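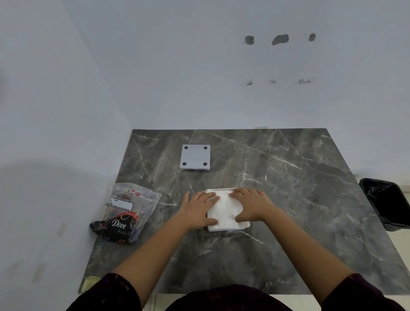
Both hands on the folded white cloth (or napkin, opinions differ). The square part with four rubber feet waits behind, upside down.

HOW TO LOOK AFTER A MACHINE THAT THINKS IT LOOKS AFTER ITSELF

By Nana Quartey

Zemby is an automatic bead sorter. You pour in a muddle of beads and it drops the red ones in one cup, the blue ones in another, and the ones it can't make up its mind about in a third cup marked HMM. On its best afternoon it sorted 1,961 beads. Then it sulked.

Machines that work by themselves are called automatic. This sounds restful. A person still has to empty the cups, wipe off the dust and find out why it is humming. In Urkutville that person is usually me.

Why was it humming?

A sorter has to stand very still. It has a little light sensor inside, which looks at each bead as it goes by and decides what color it is. If the whole machine jiggles, the bead goes by in the wrong spot, the sensor looks at nothing much, and into HMM it goes. During one bad week in October, Zemby put 1,419 beads in HMM. My nephew Amissah said it had become a HMM machine that sometimes did colors.

So what keeps a machine still? Often, rubber feet. Rubber is grippy, which means it doesn't like to slide. It is also a bit squashy, so it soaks up small shakes before they can travel. Dust is bad news for both jobs. A dusty foot slides around like a sock on a kitchen floor.

Doing the job

First, unplug it. A grown-up does this part, and then looks very important.

Next, take the square part off and turn it over. Put it down somewhere flat and hard. A bed is no good, and neither is a lap, and neither is Eston, who is a cat. 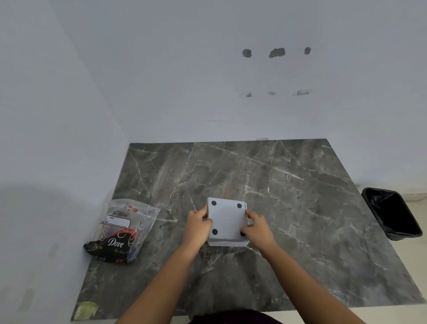
Hold on with a hand on each side while you look at the feet. Is one missing? Is one worn down more than the others? Press each foot with a fingertip and try to wiggle it. A good foot stays put. A loose one turns under your finger, and you should tell somebody before it rolls under the fridge, where all loose feet go in the end.

Then wipe. Fold your cloth so you have a clean side left for later, and press with flat hands. Poking at dirt with one finger mostly moves it to a new address. Skip the sprays. Electrical parts and puddles have never been friends.

When everything is back together, try the table test. Push gently on one corner, then on the one across from it. If the machine rocks, a foot is bad or the table is. (It was the table, the first 2 times I did this. I had blamed Zemby out loud and had to apologize.)

Last of all, run a small batch. I use ten red beads and ten blue beads, and I watch the HMM cup like a hawk. If it stays empty, I put the cloth away and tell everybody I am an engineer.

Comments (3)

beadlady: Ours hums too, but only when it's on top of the washing machine. Should I move it?

Nana Quartey: Yes – or move the washing machine, if you have strong friends.

Tilly age 8: what do you do with all the hmm beads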